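Meeting room tables get their Friday clear-out at Semple
Fri 26 June

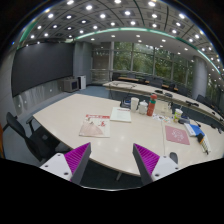

If you've ever walked into the big meeting room at Semple looking for a spare patch of table to put your laptop on, you'll know why people were so keen on this one. The long rooms with the cream conference table are getting a proper end-of-month clear-out from now on, and the first go is this afternoon, straight after lunch. Bring yourself, bring a mug, bring whatever you've been meaning to take back to your desk since March!

The idea came from Gijs Dierckx on the second floor, who had a supplier visit in there and spent the first stretch of it sliding other people's bits and pieces down the table. He put a note on the staff page that evening and had 5 offers of help before he got home, which is pretty good going for a note about tidying.

It's easy to see how the stuff builds up. The room is handy to everything, it has the big screen on the wall, and there's always somebody in there sorting a mail-out or wrapping up a workshop. Pamphlets get left for the next group. A drink bottle stays behind, then a cup, then another cup with its lid still on. A cardboard box comes in with handouts and never quite goes out again. None of it is rubbish, and that's exactly why it sits there, everyone being too polite to shift somebody else's things.

So the plan is a friendly one. Anything with a name on it goes back to its owner's desk. Paper cups go in the bin, and ceramic ones go through the dishwasher and up on the shelf in the kitchenette, where you can claim yours (if it has a lid, the lid goes with it, we promise). Drink bottles will be lined up on the windowsill by the lifts for a fortnight. Staplers and other desk gear head back to the stationery cupboard, which has been looking very bare and will be delighted to see them.

Pamphlets and loose sheets are the fun part. Adalberto Araújo from the print desk has offered to go through them all, keeping one clean copy of each for the display rack and putting the rest aside for anyone who runs sessions and wants a stack. He did the same thing for our Skornora office and found 267 perfectly good leaflets that were about to be reordered. Two-hundred-and-sixty-seven! They're still handing them out over there.

"I love a good sort," he told us. "Give me a table full of paper and a free afternoon and I'm happy as anything."

Chairs are part of it too. Please push yours in right up to the table when you leave, both at the big table and the one further down the room, so the cleaners can get the vacuum over the carpet in one pass. Cables are best coiled and left in the middle of the table if they belong to the room, or taken with you if they don't. If you're not sure, leave them and Gijs will work it out.

One request from the craft group, who meet in there Tuesdays at lunch: if you come across coloured paper, even small offcuts, don't bin it. They're making cards for the Tida open day and will use every scrap, the brighter the better.

We know some teams are midway through things and can't pack up today. That's completely fine. Pop a sticky note on your pile with your name and extension and it will be left exactly where it is. The booking screen outside the door will show the room as busy until 4, and after that it's open again as usual. The next meeting in there is the Wekska catch-up, and they've asked for the whole table, so they're in for a treat.

Afternoon tea will be in the kitchenette once we're done, with lamingtons and a slice or two for whoever turns up. Questions or missing cups to Gijs on extension 542.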